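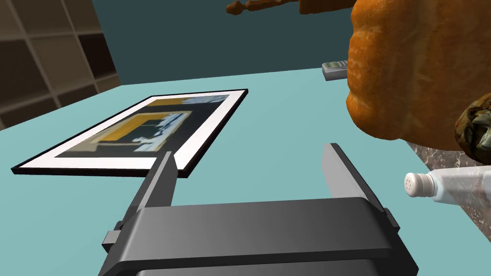

Table à débarrasser, en simulation. La pince est juste à côté du cadre.

Débarrasser une table : où en sont les machines ?

16 mars 2022

Je voulais écrire depuis un moment sur les corvées et les robots. Le lave-vaisselle et l'aspirateur rond, tout le monde connaît. Ma question est plus terre à terre : est-ce qu'une machine peut ranger une table sur laquelle on a laissé traîner des choses ?

Pour l'instant, chez moi, la réponse est non. En simulation, c'est parfois oui.

J'ai passé deux soirées à faire tourner Mukirlow, un petit banc d'essai qui tourne sur mon ordinateur. On choisit une pièce, on pose des objets, on donne une consigne et on regarde. J'ai pris une consigne simple : prendre le cadre et le mettre ailleurs. Sur 30 essais, le cadre a été soulevé 8 fois. Le reste du temps, les doigts glissent sur le bord ou poussent le tout plus loin.

Un cadre à plat, c'est pénible à saisir. C'est mince et large, et il faut le prendre par le côté. Moi, je le tire jusqu'au bord de la table, je passe les doigts dessous et c'est fini. Le programme ne le fait pas. Il vise le cadre là où il se trouve et il ferme la pince.

Les autres objets posent d'autres problèmes. Une bouteille en plastique transparent, couchée, peut rouler. Une espèce de gros pain, c'est trop large pour deux doigts. Le petit boîtier gris à touches, au fond, me paraît le plus facile, à condition de l'atteindre sans rien renverser en chemin.

Bimla Kaushik, qui travaillait avec moi chez Prins, m'a écrit que j'étais trop sévère. Dans son atelier, une pince trie des pièces toute la journée et s'en sort bien. Je la crois. Mais ses pièces se ressemblent et arrivent toujours du même côté. Sur ma table il y a du courrier, un bol, les clés, et demain ce sera autre chose.

Je ne compte rien acheter cette année. En mai, je referai les mêmes essais avec la nouvelle version de Mukirlow, en ajoutant une serviette pliée et un verre. Je mettrai les chiffres ici, même s'ils sont mauvais.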